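Erken Room Users' Group
Minutes of the September meeting, Monday, 5:30 p.m.

Minutes taken by Ruby-Lee Wihongi, who would like it recorded that she was told this would be a short one.

1. Minutes of the last meeting
Accepted with one correction. The last set says the group "agreed" to buy a second table. The group agreed to get a price for one. No price has been seen.

2. The white table
The long item, as expected. The supplier's line was that the glossy white top would make small items easier to find. Opinions differ. Under the ceiling light the top throws back a long pale streak, and anyone sitting across from it loses whatever is lying in that strip. A matte cover was proposed. The cover costs money, and we have already paid for a table that was supposed to need no cover. The black border around the edge was said to stop things from rolling off. It is a thin line of color and stops nothing.

Agreed: try the table for two more weeks with the paper sheets down, then decide. Ruby-Lee asked what would count as a pass or a fail. No answer was offered.

3. Small items and printed sheets 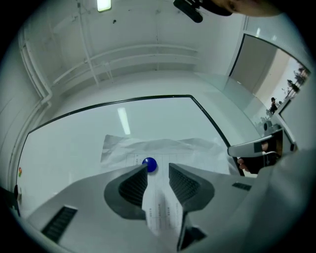 The proposal from the Plornitz side is that each small item, balls included, gets set down on a printed grid sheet so that it has a known place. Fine in principle. The objection is that a ball does not stay where it is put, grid or no grid, and a sheet of paper on a slick top slides as soon as a sleeve touches it. Taping the corners was suggested. Taping was also suggested in the spring, and it took an evening to get the residue off the old table.

The sheets come in packs of 500 and the quote is for 1000. The minute-taker asked why we need two packs when we have not yet shown that we need one. Carried forward. One pack only, and only after the trial in item 2.

4. Plastic sheeting
Everybody wants it gone from the table and everybody seems to think it belongs to another group. It wrinkles, it catches the light as badly as the table does, and small things disappear under it. The Loltness people said it is being kept "for covering." Covering what was not made clear.

Agreed: fold it and put it on the shelf after each session. If it is on the table at the next meeting, it goes in the trash.

5. Stickers
There is a small red, yellow and green sticker on the edge of the table. Two explanations were given of what it marks, and they do not match. Leave it alone until the Yang paperwork has been checked. No more stickers without a note in the book.

6. Ceiling light and fittings 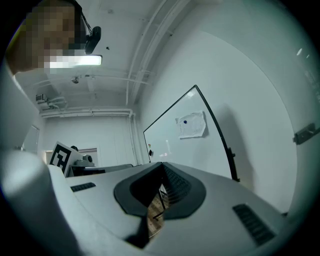

Management has offered to swap the panels for a softer type "at some point." The group has heard that before — see the blinds. Ruby-Lee will write and ask for a month.

The small round fitting near the light was raised again. One member is sure it is a smoke detector, another thinks it is some other kind of sensor. It seems odd that a group using this room every week can't say which. Management to confirm in writing, along with when it was last tested.

7. Floor and chairs
The brown floor was chosen because it hides dirt. It also hides anything dropped on it, and the mottled pattern makes it worse. Seventeen small parts were signed out at the last stocktake and 12 signed back in. The suggestion that the other five are "probably under something" was noted without enthusiasm.

Agreed: look before sweeping, and lift chairs instead of dragging them. A rug was proposed and voted down.

8. Other business
The sign-in book has lost its pen again. A request for better hooks was deferred, as the last hooks are still in their bag.

Actions
Ruby-Lee: letter to management on the light and the round fitting.
Plornitz: one pack price for the sheets, in writing.
Loltness: the plastic.
Yang: paperwork on the sticker.

Closed at 6:50 p.m. Next meeting same time, same room, assuming the booking holds.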